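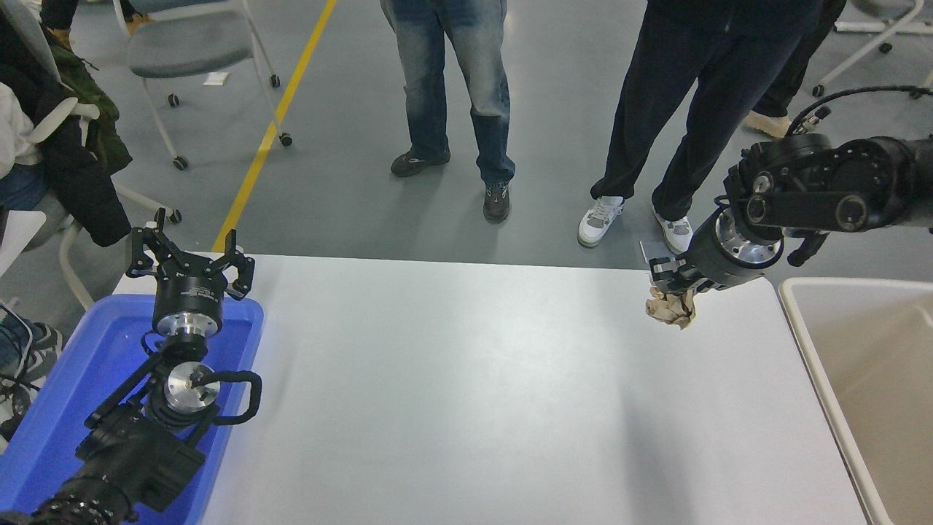 A white work table with a blue tray on its left side.

Wardrobe and Fittings Assistant (fixed term), Kuvthorpe Costume and Dress Collection

Kuvthorpe Costume and Dress Collection wishes to appoint a Wardrobe and Fittings Assistant to support its first evening gala and the exhibition of occasion wear that opens with it in April. The post is full time for the period of preparation and part time once the exhibition has opened to the public.

The Collection holds 1,214 garments and accessories, most of them worn at balls, premieres and civic receptions. The exhibition will show 215 of these. A further group of 19 outfits, lent by the McKinnon family and by the fashion house Cindamico, will be worn by models on the evening of the gala and returned to the lenders afterwards.

Main duties

The postholder will report to the Head of Wardrobe, Wayne Robichaud, and will be expected to:
- prepare garments for fittings, including steaming, pressing and minor hand repairs
- attend all model fittings and keep a written record of alterations
- dress models on the evening and remain on duty until every loaned item has been checked back in
- pack and label accessories, shoes and headwear for transport between the store and the Gurnimen Rooms
- keep the condition reports up to date and bring any damage to the attention of the Head of Wardrobe without delay

No alteration may be made to a loaned garment without the written consent of the lender.

Person specification

Applicants must have good hand-sewing skills and previous experience of dressing, whether in theatre, television, bridal wear or on the catwalk. They must be able to work calmly in a crowded dressing room and to follow instructions on the handling of old or fragile cloth. Experience of beading repair is desirable. A formal qualification in fashion or costume is welcome but is not required, and applications from people returning to work are encouraged.

The work involves long periods of standing and some lifting. Evening hours will be needed in the final weeks, for which time off will be given in return. Jewellery, nail varnish and strong scent may not be worn in the store.

Terms

The appointment is subject to 2 satisfactory references. Lunch is provided on fitting days. Travel between the store and the Gurnimen Rooms will be paid for by the Collection.

How to apply

Applicants should send a letter of no more than two pages, a current CV and photographs of one piece of their own sewing or repair work to the Head of Wardrobe at the Collection's offices in Kuvthorpe. Applications must be received by noon on 5th March. Those invited to interview will be asked to complete a short practical task, for which all materials will be supplied.

Please state in your letter if you need any adjustments in order to attend.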